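A garra de Grindulville

Quando a professora Dragica Gashi chegou à escola de Grindulville, em dezembro, trazia numa mala de viagem quase tudo o que viria a ser o clube de robótica - motores, parafusos soltos, um emaranhado de fios e uma lata de bolachas de manteiga que durou mais do que qualquer bateria. Éramos poucos, e eu só lá tinha ido porque chovia e a biblioteca fechava cedo.

Ao braço chamámos Makus, depois de uma discussão tão comprida que a professora acabou por pôr os nomes num gorro de lã e mandar tirar à sorte. Namon, que era a minha proposta, ficou para o programa que o comandava, e confesso que ainda hoje acho que fiquei com a melhor parte.

O concurso era em Kelmendi, a 120 quilómetros, e a prova parecia coisa de crianças: agarrar um bloquinho branco em cima da mesa e largá-lo dentro de uma caixa, em 40 segundos. O Makus, coitado, tinha outras ideias. Descia muito devagar, com uma delicadeza de tia velha a escolher um bombom, e depois empurrava o bloco para longe, como quem muda de opinião.

- Não o apressem - dizia a professora, de chávena na mão. - Ele ainda está a conhecer o bloco.

Ficámos nisto mais de 2 semanas, sempre depois das aulas. Eu mudava um número no Namon, alguém apertava um parafuso, e lá vinha outra vez a garra, com o seu dedo preto e pontiagudo, procurando o tapete cinzento. A certa altura já ninguém falava alto ao pé dela, e até o apoio do antebraço na mesa se fazia com cuidado.

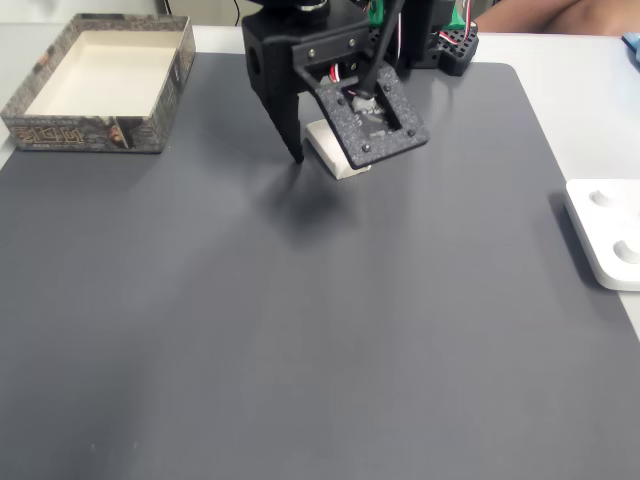 O Makus por cima do bloco, com a caixa à espera ao canto do tapete.

Foi numa dessas tardes, já com os candeeiros acesos lá fora, que o dedo desceu e o bloco subiu. Subiu um bocadinho torto, a tremer, e nós a tremer com ele. Atravessou o tapete inteiro, parou sobre a caixa (que eternidade!) e caiu lá dentro com um barulhinho de nada.

A professora pousou a chávena, foi buscar o bloco e tornou a pô-lo na mesa.

- Outra vez - disse ela, e abriu a lata das bolachas.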